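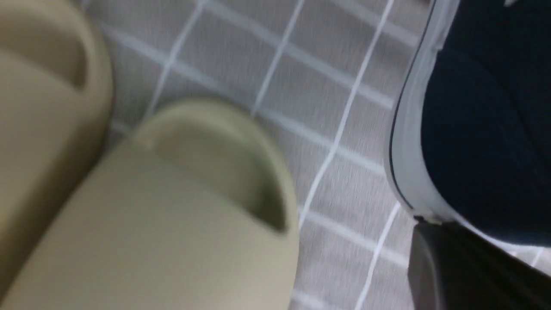 Call for participants: people who can put their shoes away

Pernby is a study run by Skalterau in Goltasthorpe. We want to know whether a robot can tidy up the shoes by the front door yet, and how far behind a person it is. The short answer is pretty far. We need the long answer, with people in it, so we are looking for 8 of you to come in during July and do a chore you have probably been putting off at home.

You don't need a technical background. Tharindu Dissanayake, who runs the sessions, would go further and say it gets in the way, as engineers tend to stop halfway through a pair of sandals to suggest a better gripper.

What you'd be doing

There are two parts to a session, with a break in between.

In the first part you put shoes on a rack. We lay them out, you pick them up and place them in pairs, we mess them up and you do it again. You can use whichever hand you like and take as long as you like. We'll ask you to talk a little while you work: which shoe you reached for first, what made you turn one around, whether you think that counts as straight. Most people find they have strong opinions on this and had no idea.

In the second part you sit down and watch the robot do the same job. You will have a sheet of paper and a pencil, and you mark each attempt the way you would mark a teenager's: fine, fine if company isn't coming, or do it over. We don't give you a definition of tidy. We tried writing one and it ran to four pages and still allowed a sneaker to be upside down.
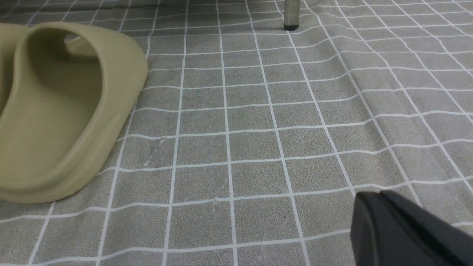 Photo: Pernby project, Skalterau

Why shoes

Kanchan Sengar, who leads the project, started with dishes. Dishes break, and the budget noticed. Shoes can be dropped all day long and they have most of the problems we care about. A canvas shoe gives when you squeeze it. A molded slide doesn't give nearly as much, and has a big hole in it which looks like a handle and sometimes is one. They come in lefts and rights. They turn up on their sides, or half under each other, and a person sorts that out without putting down the phone.

The machine has to be shown. It has had 4,000 practice tries on footwear so far, and on a good day it will pick up a slide very nicely and set it down facing the wall. We are fond of it. We would not let it near a closet unsupervised.

There is also the shop-floor side. Nigam, a small shoe store here in town, has let us come by after closing to see what customers leave behind on the fitting benches and where the staff put it all back. The owner asked when she could have one of these robots for the weekends. Kanchan told her to keep hiring students, and that remains our official position.

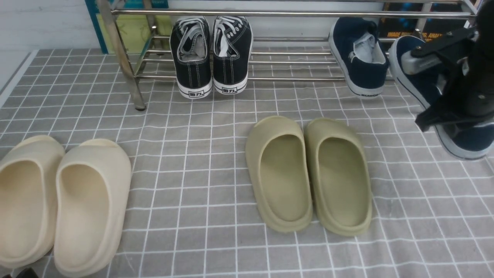 Pairs are where it gets interesting. Getting hold of one shoe is a problem the machine can mostly handle. Deciding that the shoe belongs next to another one, heel to the front, same way up, with room left over for the rest, is where people pull ahead by a mile. We'd like to know how you do it. If you don't know how you do it, that's useful too – please come anyway.

Who we're looking for

Adults 18 and over who can reach a low table comfortably and don't mind being filmed from the elbows down. We would like a mix of tidy and untidy people. So far everyone who has written to us claims to be tidy, so if you have a pile by the door and no plans for it, you would be doing us a real favor.

You can't take part if you work for Skalterau or live with somebody who does. Please also tell us if you have worked in a shoe store. It won't rule you out, but we'll score you separately, out of fairness to everyone else.

Practical things

Sessions start at 9 in the morning and finish before lunch. There is one person per session and you come once. You'll be paid for the full session even if the robot has a bad morning and we end up sending you home early. It has had several.

We're in room 703. The elevator works. Coffee is provided, and the cookies are better than they need to be because Tharindu buys them himself. There is street parking behind the building, and the bus stops across the road.

The arm moves slowly and you'll be seated well out of its reach while it runs. There is a stop button next to your chair. You may press it whenever you want, for any reason, and that includes not being able to stand watching it any longer. One tester in our pilot pressed it, got up, fixed the sneaker and sat back down. We have kept the footage and would rather it didn't become a habit.

We record hands, shoes and sound. No faces. Recordings stay with the project team, and you can ask to have yours deleted up to the end of the study.

How to apply

Write to Kanchan Sengar through the contact form on the Pernby page and put "Shoes" in the subject line. Tell us which mornings you can do, whether you're left- or right-handed, and, in a sentence or two, what the floor by your front door looks like right now. Please don't tidy it first. We answer everyone, usually within a week, and if the July slots are full we'll ask whether you'd like to be kept on the list for the next round, when the plan is laundry.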